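Pumphrey AF2 Air Filtration Unit for Plaster and Paint Removal

February
By the Navik Hire product desk

The Pumphrey AF2 is a portable negative-pressure unit for containing dust while old plaster, textured ceilings and wall linings are taken down in occupied houses. It draws air from the sealed work area through a coarse pre-filter, a pleated secondary filter and a HEPA cartridge, then discharges it outdoors through flexible ducting. It is supplied for dry removal and damp scraping. It must not be used with solvent strippers, or where flammable vapour may be present.

The unit has 2 fan speeds. On the lower setting it moves 264 cubic metres of air per hour, enough for a small bedroom or a bathroom with the door sheeted. The higher setting is intended for initial clearing and for short periods of heavy breaking-out. Where a through lounge or a stairwell is being stripped, two units should be run from separate sockets, with the intakes at opposite ends of the enclosure.

Noise on the lower setting is 51 dB, measured in the open with ducting attached. Expect a higher figure in a bare room with hard floors. The cabinet is powder-coated steel with recessed handles and will pass through a standard internal doorway.
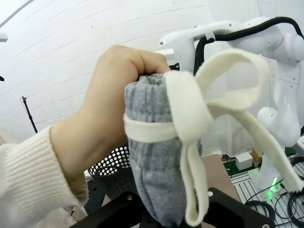 Ducting should be kept as short and as straight as the room allows. Each tight bend reduces airflow and will bring on the pressure warning light sooner. Fit the duct to the outlet collar with the clamp supplied, take it to an opening window, and close the remaining gap with the Datard window panel or with board cut to size. Do not discharge into a loft, a garage or an adjoining room.

Filters are changed in order from the intake side. The pre-filter is a consumable and on plaster work is usually replaced daily. The secondary filter is replaced when a new pre-filter fails to clear the warning light. If the light stays on with both renewed, the HEPA cartridge is loaded and the unit should be returned to the depot. Customers must not open the cartridge housing, as the seal is tested before each hire. Bag and tape used filters inside the work area. Waste that contains lead paint must be kept apart from general rubble, and your local council can advise on disposal.

Hire includes the unit, one length of ducting, the clamp and a set of pre-filters. Secondary filters are charged if used. Sheeting, zip doors and window panels are sold separately. Collection is from the Handville depot, and delivery can be arranged when booking. The minimum hire period is two days.

The AF2 does not replace a suitable respirator, and it is not approved for asbestos work. Ceilings with an unknown textured coating should be sampled before removal starts.

Comments

plasterdust: Does the outlet collar take the ducting from the older Pumphrey unit? I have a length left over from the last job.

Navik Hire: The diameter is the same but the old clamp is too short. Use the one supplied with the AF2.

Terrace end: Had this for a lath ceiling in the back bedroom. Went through more pre-filters than were in the set, so buy extra when you collect. Landing stayed clean.

gableside: Can it be left running overnight with the window panel in?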